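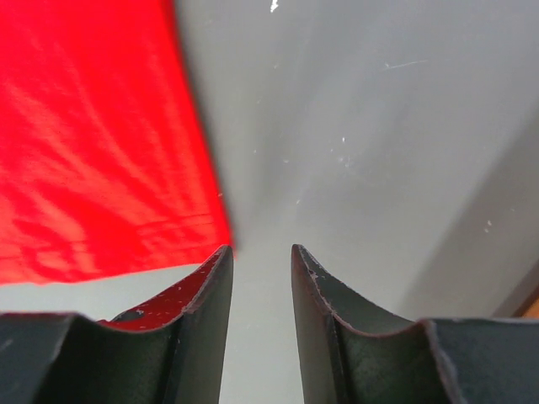 Irnby Computer Store open day

I went up to Irnby in March for the open day at the computer store there. I had been meaning to go for a few years and kept missing it, mostly by reading the notice after the event. The reason for going this time was a practical one. I have a box of floppy disks from an old job, written by a stock control package called Tranis, and I have never managed to get anything useful off them. The store's website said visitors could bring media along and have it looked at, so the box came with me.

The store is in the old Maldonado building, behind the bus depot. If you are driving, ignore the postcode, which takes you to the depot gate. Go past it and turn in by the tyre place. Doors were at ten and I got there a little after. There was already a short queue for the desk, because everybody has to sign in and get a sticker. Entry was free. Tea was not, but it was cheap.

Carmela Marras did the first tour. She used to look after payroll systems and a lot of what she talked about came from that side of things, which suited me. The ground floor is the working floor. Machines here are switched on and you can sit at them. Upstairs is storage and the reading room, and you only go up with a guide.

The working floor is laid out by what the machines were used for, so an accounts office from the late eighties is next to an accounts office from the mid nineties, and you can see what had changed on the desk and what had not. The numeric keypad is about the only constant. I liked this more than the usual arrangement by manufacturer. One bay was running the Plasmont ledger on the hardware it was sold with, and the next bay had the same ledger in a virtual machine on a fairly recent PC. You could post an invoice on both. The virtual one was of course much faster, and the month end routine that used to be an excuse to go and get lunch finished before Carmela had got to the end of her sentence.

She was fair about what is lost that way. The printer is the main thing. Plasmont sent its own control codes straight to the parallel port, and getting a virtual machine to do something sensible with those took them most of a winter. What they have now catches the output in a file and a small script turns it into a PDF, with the column widths nearly right. The original still prints on the original printer, on continuous paper, and it is very loud.

The other thing she brought up was dongles. Some of the packages they have been given will not start without a hardware key on the port, and the key has usually gone missing by the time anyone thinks of donating the disks. The store does not break the protection itself. They write to whoever holds the rights now, if they can find them, and ask. Often there is no reply. Those packages sit on a shelf with a note in the box.

The middle of the morning was a talk by Tyra Nygård called "Drivers, and where to find them". It was in the room at the back with the projector, and over 35 people came, so some of us stood. The talk was about getting older versions of Windows and a couple of Unix systems running under modern hypervisors. Most of it will be familiar to anybody who has tried. Choose the emulated network card before you install anything. Give the machine less memory than you think it wants. Keep the disk small and on IDE, and take a copy of it at every stage where it boots. She said she keeps a plain text file alongside every virtual disk with the date, what was done and what went wrong, and that the file has saved her more time than any of the tools.

There was a useful section on display drivers, which is where I always get stuck. Her approach is to stop caring. She leaves the console at 16 colours and connects over the network for anything that needs a decent picture. For a ledger or a stock system that is plenty. For anything with graphics you have to do the work, and she showed a working example but did not have time to go through how she had got there. The slides are supposed to be going up on the store's site. They were not there when I looked last night.

Questions ran on a bit. A man at the front wanted to know whether it was worth keeping physical machines at all, and she said yes, for reading media if for nothing else -- a virtual machine cannot spin a disk. Someone else asked about capacitors and was sent to the workshop.

I went to the workshop next. It is a narrow room with benches down both sides, and Consuelo Villalobos was in there recapping a power supply and answering questions without looking up from it. She had a tray of batteries that had been taken off motherboards, with the damage they had done lying next to them. If you have old boards in the loft and take one thing from this page, take the batteries off them. She also does the keyboards. The foam in some of them goes to powder, and she cuts replacement pads from sheet with a punch. I asked where she got the sheet and she wrote the supplier down for me, and I have since lost the piece of paper.

Lunch was a sandwich in the car.

The media desk opened at 2, and this was the part I had come for. Yolotzin Alvarado runs it. You hand over your disks, fill in a form saying what you think is on them and whether you mind a copy being kept, and then you can watch or go away. I watched. The drive is connected to a board that reads the raw signal off the disk instead of asking a controller for files, and the result is shown as a map of the tracks, green where they read cleanly. He cleans the heads between disks and looks at each surface under a lamp before it goes in. One of mine had a ring on it that I had never noticed, and he put that to one side.

I had brought 13 disks. Most of them read without any fuss, which was slightly embarrassing given how long I have been telling people they were dead. What had beaten me was the format. Tranis did not use the normal layout for its data disks. It wrote its own, presumably to discourage copying, so an ordinary PC just says the disk is not formatted and offers to do it for you. (I am very glad I always said no.) Yolotzin had seen it before on another donation and had notes on it. The disk with the ring was tried last, and gave up about half its tracks. He would like to have another go at it with a different drive, so I left it with him.

So I now have images of nearly everything. Turning them into something I can read is another matter. The stock records are in there as fixed length fields, and I can make out part numbers and what must be bin locations. The dates are stored in a way I have not worked out yet. The store has the Tranis program disks but no manual. If anyone reading has the manual, or remembers how the date field was packed, please get in touch with them or with me.

Upstairs I only had a short while. Yatziri Meléndez took a few of us round the reading room before closing. It is mostly manuals and trade magazines, with a cabinet of price lists that I could have spent the whole day with. She is working through a run of dealer newsletters from Plasmont and scanning them as she goes. The newsletters are good on the sort of thing manuals leave out, such as which release to avoid and what to tell a customer whose index files have got out of step. The storage racks are at the far end and you can look but not touch. It was cold up there, deliberately so, and I would take a jumper.

A few notes for anyone thinking of going to the next one. Parking is limited and was full by mid-morning. The stairs are steep and there is no lift, although the talks and the media desk are both on the ground floor. Card payments worked at the tea counter but the book stall was cash only. They had a good pile of duplicate manuals on the stall and I came away with a DOS reference I probably already own. Label your media before you come, in pencil or on paper in the box, and do not stick anything new on the disks themselves.

The next open day is planned for the autumn. They are short of working 5.25 inch drives, and of the wide continuous paper for the Plasmont printer, so if you have either of those please have a look before then. I will be going back for the last disk in any case.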